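Plaltlow Guest Rooms: The Small Stuff
September 2021

Print this page | E-mail to a friend
43 shares | 5 comments

We finished the last of the guest bathrooms at Plaltlow this month. There are 18 rooms on the two upper floors, and every one had its own way of laying out the cups, soap and towels. Guests who came back and got a different room kept calling down to ask where things were. So we picked one layout and went through the building with it.

Most of the big items stayed. The money went into holders, baskets and lights, and we kept it under 1000 per room - less in the rooms that had been painted recently.

The basket by the sink is for the small packets, and the glass gets its own steel holder on the tile. Toothbrush and toothpaste are handled together at this end of the counter.
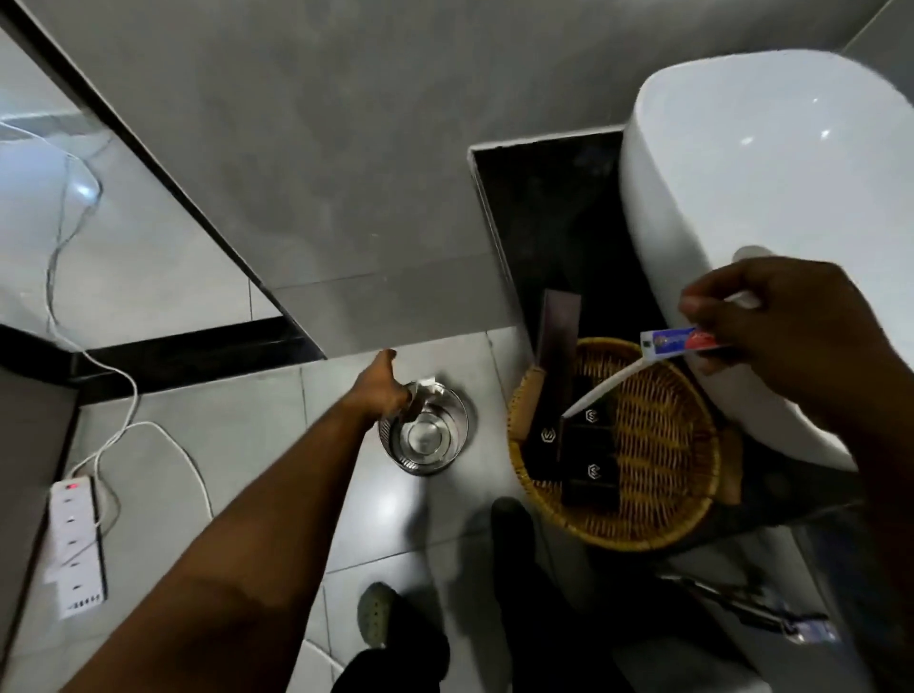
Firouzeh Rezaei

Round wicker basket with black toiletry packets in it, against the dark tiled recess. We tried a flat tray first and the packets slid around every time someone wiped down.

Clear drinking glass and its stainless-steel holder. The holder has a perforated band near the base and sits on pale grey tile. Glasses go down to the kitchen with the breakfast dishes and come back up by noon.

Blue, white and red toothpaste tube, the small size, with a white toothbrush.

Grey wall panel with a matte finish. It was the one thing we argued over, as Haberkorn had offered us a gloss version at the same price. Matte shows fewer fingerprints.

White power strip. Longer cords and a proper clip for the cables are on the list for November.

The bedrooms get their own page once the curtains are up. Room checks now take 30 minutes a floor.

Comments (5)

Vusus: Where did you get the baskets? Ours are square and they never fit next to the sink.

Firouzeh Rezaei: A shop in town, end of the season. I'll ask if they have more.

kurkex_fan: I like the dark tile with the wicker. Does it show water spots?

Firouzeh Rezaei: It does - we keep a dry cloth on the cart.

M. in 12: Stayed last week, very comfortable. Could use one more hook on the door.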